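From: Surachet Phromma
To: Bondow Residents list
Date: 1/24/18
Subject: Re: [bondow-list] Breakfast room, trays and the new times

Dear all,

Thank you Jintana for your message. I answer under your points and then I add one subject of my own, about the post.

Jintana Suksawat wrote:
> I am not against the new breakfast times, but I think they were decided
> very quickly. My husband leaves for the early train and now he cannot
> eat before he goes. Also I would like to know who pays for the tea and
> coffee, as it was always in the house charge before and now there is a
> tin on the shelf. And please, can we have back the old trays?

On the times. It was Keegan Li who wrote the notice, but it was agreed at the house meeting in the first week of the month, and I was there also. The room opens at seven now and not at half past six, and I understand this is bad for the people with the early train. I have asked Keegan if the door can stay unlocked from six for those who prepare their own food. He does not see a problem with it, provided that the lights in the corridor are switched off again and the radio stays off until seven. The bedrooms of the Wallis side are directly over that room and one hears everything. If I receive no objection on this list before Sunday evening, we will try it until May and then look at it again.

On the tea and coffee. They are still in the house charge. The tin is for the biscuits and for the good jam, which some of us buy together from the Nilsuwan shop. It has no label, so I can see how it was misunderstood. Boonmee Onsri has the list of who is in the jam group. It is 31 a month for each household, and you can join or leave whenever you like, only please tell her before she makes the order.

On the trays. The old metal ones were given away when we emptied the cupboard, so I am afraid they cannot come back. I find the green ones lighter to carry up the stairs, but I agree that they are large for one cup and one plate. Ketsara has seen smaller ones and will bring one to the next meeting.

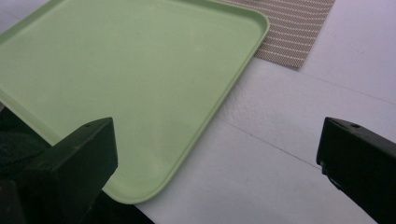
Green tray with one of the woven placemats

The placemats may stay on the tables, but please do not put them in the washing machine. A damp cloth is enough.

Now my own subject. Since the front lock was changed, the parcels are left in three different places: in the porch, behind the bicycles and, when it rains, at the Pirkoser office next door. Last week I went to that office for a parcel which was the whole time in our own porch, under a coat. The lady there was very polite, but I do not think she wishes to be our post room.

My proposal is the following. We use the low cupboard to the left of the stairs, which has nothing in it except paint. I can move the paint to the cellar on Saturday. The driver gets the code of the outer door only, and whoever takes in a parcel for a neighbour writes the flat number on it with a thick pen. I have asked Wallis, who manage the building, if we need their permission. They answered that we do not, but that nothing may stand on the floor of the hall.

There is also the question of a lock for this cupboard. I looked at two kinds. The simple one with a key costs 619, which seems to me a lot for what it is, and the one with numbers is 1000. Both prices are with the fitting. Perhaps we can begin without a lock and see if anything is missed. Boonmee is of another opinion, and she has asked me to say so, because she has lost a parcel before.

Please write to the list and not only to me, so that everybody can read the answers. Those who do not use e-mail can put a note under my door, flat 2.

One more small thing: somebody has left a grey umbrella with a wooden handle in the breakfast room. I have hung it behind the door.

With kind regards,
Surachet

_______________________________________________
bondow-list mailing list
To leave the list, write to the list owner with the word "leave" in the subject line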